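Support log: kitchen circuit trips when the kettle and dishwasher run together

Status: Resolved
Category: Small electrical, rental units
Unit: Sasia Court, ground floor rear
Equipment: Dernimen countertop dishwasher, electric kettle, refrigerator, Plustano under-cabinet lights

Problem as reported

Breaker 18 trips in the evening, usually while the dishwasher is heating. The refrigerator and the under-cabinet lights go off with it. Tenant resets the breaker and it holds for the rest of the night. Started in February. Before that the same appliances were used in the same way without trouble, according to the tenant.

Tenant has already tried:
Moving the kettle to the other outlet by the sink. No change.
Running the dishwasher on the short cycle. Tripped once, then ran fine twice.
Unplugging the toaster. No change.

Entry 1

Asked tenant to write down what was running each time the breaker went. Three trips in the notes. The kettle was on for two of them. The third was at 7:40 p.m. with only the dishwasher, the refrigerator and the lights on. That last one is the one to look at. Dishwasher and kettle together are too much for the circuit and I would expect a trip sooner or later, but the dishwasher without the kettle should be fine.

Told tenant not to run the kettle during a wash for now, and not to use a power strip for either one.

Entry 2

Site visit. Panel is in the hall closet. Breaker 18 is labeled KITCHEN in pencil. The next one down has no label. Shut off 18 and checked what went dead: both sink outlets, the refrigerator outlet, the lights, and the outlet in the dining corner. The dining corner was not on the old drawing for this unit. Tenant has a small space heater plugged in there and did not think of it as part of the kitchen. It has its own thermostat and comes on by itself in the evening.

That explains the 7:40 trip. Heater label says 400 watts on low. It was set to high, and the number for high is worn off.

Moved the heater to the living room outlet, which is on a different breaker. Ran the dishwasher through a full heated cycle with the lights and refrigerator on. Breaker held. Panel cover was not warm to the touch after the cycle.

Entry 3

Tenant wrote back four days later. One more trip, no kettle, heater still in the living room. Breaker went within a minute of the dishwasher starting, before it would have been heating. Different pattern from the others. Asked tenant to leave the dishwasher unplugged.

Entry 4

Second visit. With the panel off, the wire on breaker 18 was loose under the screw. I could turn it by hand. No scorching on the insulation or the bus. Main off, cut the wire back, stripped it again, tightened to the value printed on the breaker. The breaker itself is old and has been reset a lot, so I replaced it with the same type and rating. Ordered from Cheung Supply, picked up the same day.

Also opened the dining corner outlet. It was wired through the push-in holes on the back. Moved the wires to the side screws. The other kitchen outlets were already on the screws.

Checked all outlets with the plug-in tester. All read correct. Ran the dishwasher twice, second time with the refrigerator and lights on. No trip.

Entry 5

Ten days with normal use, no trips. Tenant keeps the kettle off during a wash and is okay with that.

Left to do

Relabel the panel. 18 should read KITCHEN AND DINING CORNER.
Find out what the unlabeled breaker feeds. It was on, and nothing in the kitchen or hall went off with it.
Correct the drawing for this unit and check whether the rear unit upstairs is wired the same way.
A separate circuit for the dishwasher has been asked for. Not approved yet. Wall would have to be opened behind the sink.

Closed. Reopen this ticket if 18 trips again, do not start a new one.
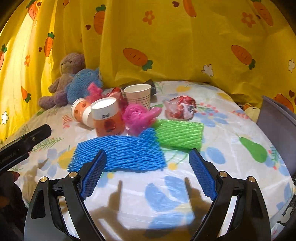 Page last changed: February, 4:10 p.m.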